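Pinza de mano Fukis para grabar demostraciones: ¿merece la pena para tareas de mesa pequeñas?

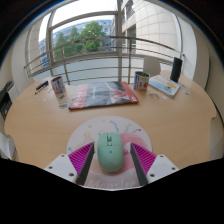
Publicado por Dorothy Wragg en Robótica de escritorio > Kits y accesorios
Julio · 3 respuestas · Etiquetas: pinza de mano, demostraciones, ojo de pez, dedos impresos

¡Hola a todos! Llevo un tiempo leyendo el foro y por fin me animo a escribir, porque estoy a punto de gastarme un dinero y me gustaría oír a gente que haya tenido el kit en las manos.

Hablo de la pinza de mano de Fukis, la que lleva la cámara montada encima y los dedos con cuñas acanaladas de color magenta. Me la han prestado antes de decidirme y estoy encantada, la verdad. La saqué de la caja después de comer y a media tarde ya estaba grabando tareas en la mesa del comedor: coger un ratón de ordenador, pasarlo de un lado a otro de la alfombrilla, apartar una lata, volver a dejarla. Cosas sencillas, pero es que se hace tan natural que se te va el tiempo. Cierras la mano, se cierran los dedos y ya está.

El kit cuesta 940 euros con los dedos, las almohadillas y la cámara. Existe una versión sin cámara por 700, pero habría que buscarle una con el mismo campo de visión y calibrarla por mi cuenta, y no sé si me compensa. El brazo lo tengo ya, un Destala de segunda mano que lleva meses en un estante esperando a que le enseñe algo útil.

Mis dudas son estas:

El ratón. Es un ovalado verde menta, de carcasa lisa, y mi idea es que el brazo lo agarre por los costados, con una almohadilla a cada lado. Con la mano me sale bien casi siempre si entro despacio y bajo hasta el final. Si me quedo un poco alta, las almohadillas apoyan en la parte curva y el ratón se escurre hacia abajo. ¿Esto se arregla con práctica o hay almohadillas más blandas que aguanten?

La mesa. ¿Conviene grabar con cosas alrededor o despejarlo todo? En la mía hay dos latas, una caja plana grande de color negro y rojo, un librito, algún boli, tarjetitas o pegatinas... y detrás una ventana enorme con árboles y edificios. A mí me gusta que se parezca a una mesa de verdad, pero no quiero grabar durante semanas y descubrir que el modelo se ha aprendido la ventana.

La alfombrilla. Es redonda, clarita, con dibujos de fiesta (serpentinas, un gorro) y pone «Monster» en la parte de abajo. ¿Tanto dibujo debajo del objeto molesta?

Y una última, más de bolsillo: ¿alguien ha probado los dedos de Perron en este cuerpo? Los he visto más baratos y dicen que encajan.

Gracias de antemano, y perdón por el ladrillo. ¡Es que hacía mucho que un cacharro no me hacía tanta ilusión!

Dorothy

tornillo_m3
Miembro desde hace 4 años

Cómpralo con cámara. Yo fui por el barato y me arrepentí a la segunda tarde de calibrar.

Los Perron encajan, sí, pero a mí me cogieron holgura. Apriétalos mucho.

Marisol_en_el_taller
Respuesta marcada como útil por la autora

¡Qué alegría leer esto, Dorothy! Yo tengo el mismo kit desde hace un año y sigo tan contenta como el primer día, así que tómate mi opinión con esa pizca de sal. Voy por partes.

Lo del ratón es más cosa de técnica que de almohadillas. Los objetos con los lados curvados hacia arriba hay que cogerlos por debajo de la parte más ancha, y en un ratón eso queda muy cerca de la alfombrilla. Abre bastante la pinza, baja hasta que las puntas casi rocen la superficie y solo entonces cierra. Si cierras mientras bajas (lo hacemos todos al principio, porque con la mano de verdad se hace así) tocas primero la curva y empujas. En mis grabaciones separo mucho los dos gestos, hasta con una pausa pequeña en medio, y el brazo lo copia muchísimo mejor.

Fíjate además en que los dedos lleguen simétricos. Tu ratón queda con hueco a los dos lados, y eso es justo lo que te interesa al bajar. Si un dedo toca antes que el otro, el ratón gira sobre la rueda imaginaria y acabas agarrándolo en diagonal. Graba también unas cuantas tomas en las que te pase eso y lo corrijas. Las correcciones valen oro.

Las almohadillas de serie son un pelín duras, es verdad. Clirkuleo vende unas de silicona más blandas que se pegan encima. Agarran de maravilla en plástico liso, pero cogen pelusa enseguida y hay que limpiarlas cada poco con un paño húmedo. Yo las pongo para tareas con vidrio y las quito para todo lo demás. Ojo: si las cambias, cámbialas también en el brazo. Tienen otro grosor y el cierre no coincide.

Sobre la mesa: deja las cosas, pero muévelas. Esa es toda la magia. Si las latas están siempre a los lados de la caja, el modelo se va a apoyar en ellas como si fueran señales de tráfico. Cada diez o quince tomas cambio algo de sitio, giro la alfombrilla, aparto el libro, y de vez en cuando pongo el ratón mirando hacia otro lado. Mi última tanda fueron 205 tomas para una sola tarea de coger y dejar, y con eso el brazo ya la hacía con bastante soltura. Las primeras 60 las grabé sin mover nada y las acabé tirando, qué dolor.

La ventana me preocupa más por la luz que por los árboles. Con un cielo tan blanco detrás, la exposición automática puede bajar y dejarte los objetos oscuros justo cuando inclinas la muñeca. Fija la exposición en la aplicación (Ajustes > Cámara > Bloquear exposición) apuntando a la mesa. El cielo se quema un poco y da lo mismo. Y graba a horas distintas: por la mañana, a las seis de la tarde, con la lámpara encendida.

La alfombrilla con dibujos, adelante. Si puedes, alterna con otra lisa o con la mesa desnuda. La mía es de flores y el brazo no se ha quejado nunca.

De los Perron no puedo decirte gran cosa, solo los he visto montados en la pinza de otra persona. Me parecieron correctos y algo más flexibles en la punta.

¡Cuéntanos cómo le va al Destala cuando lo bajes del estante!

quique.servos
Miembro desde hace 2 años

Añado un par de cosas a lo de Marisol, con lo que estoy de acuerdo casi en todo.

Yo sí he tenido los Perron puestos tres meses. Encajan en los soportes blancos sin limar, pero los tornillos que traen son cortos. Usa los originales de Fukis y desaparece la holgura que comenta tornillo_m3. Lo que no me convenció es el color: son grises, y con la cuña magenta se distingue mucho mejor el dedo del objeto cuando repasas las tomas a ojo. Parece una tontería hasta que llevas una tarde entera revisando vídeo.

En cuanto al precio, yo pagué 900 por el kit completo en una oferta de verano, así que igual te compensa esperar un poco y escribir a la tienda. A mí me contestaron rápido y muy amables.

Discrepo en la pausa entre bajar y cerrar. Si es muy larga, el brazo aprende a quedarse parado encima del objeto y a veces no arranca. Medio segundo como mucho. Yo las recorto después con el editor que trae el programa, que es sencillo pero cumple.

Y revisa la correa de la muñequera antes de sesiones largas, porque se afloja. En la mía le di una vuelta de cinta y listo.

Comentario de Dorothy Wragg

¡Mil gracias a los tres! He probado lo de abrir más, bajar del todo y cerrar al final, y la diferencia es enorme. De doce intentos seguidos no se me ha escapado el ratón ni una vez. También he bloqueado la exposición y se acabaron los bajones de luz al girar la muñeca.

Me quedo con la versión con cámara, decidido. Hoy mismo escribo a la tienda por si cae algo de descuento, y dejo los Perron para más adelante, con los tornillos originales. En cuanto el Destala coja su primer ratón abro otro hilo con el vídeo.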